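Inicio Análisis Componentes Sillas y mesas Contacto

Mesa elevable Vurkari: opinión tras varios meses de uso

Compré la Vurkari en febrero para sustituir una mesa fija que se me había quedado baja. La uso a diario, sobre todo para montar y reparar ordenadores, y también para escribir. Costó 302 euros con el envío incluido.

Llega en dos cajas. El montaje me llevó una tarde, y las instrucciones confunden los tornillos largos con los cortos en el paso de las patas. Conviene separarlos antes de empezar. El motor sube y baja sin tirones y aguanta, según el fabricante, hasta 100 kilos. Yo no he pasado de 50.

El tablero es lo mejor: no se comba y se limpia con un paño. A la altura máxima se nota algo de balanceo al teclear – menos que en la Sikard que probé antes. El panel guarda dos posiciones y me sobra con ellas. La bandeja para cables, en cambio, es pequeña y se vende aparte por 39 euros. No la recomiendo.

Para trabajar dentro de una caja de sobremesa se agradece poder subir el tablero y no doblar la espalda. Es el uso que más le doy.
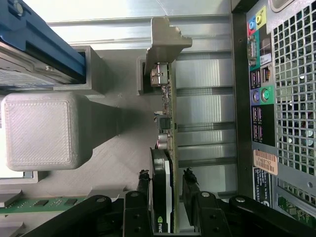
Tarjeta gráfica NVIDIA en el interior de la caja de un PC.

Birgit Diekmann preguntaba en los comentarios si hace ruido. Se oye un zumbido al moverse, parecido al de una impresora. Con la puerta cerrada no se oye desde el pasillo.

Nota: 7 sobre 10. La volvería a comprar, sin la bandeja.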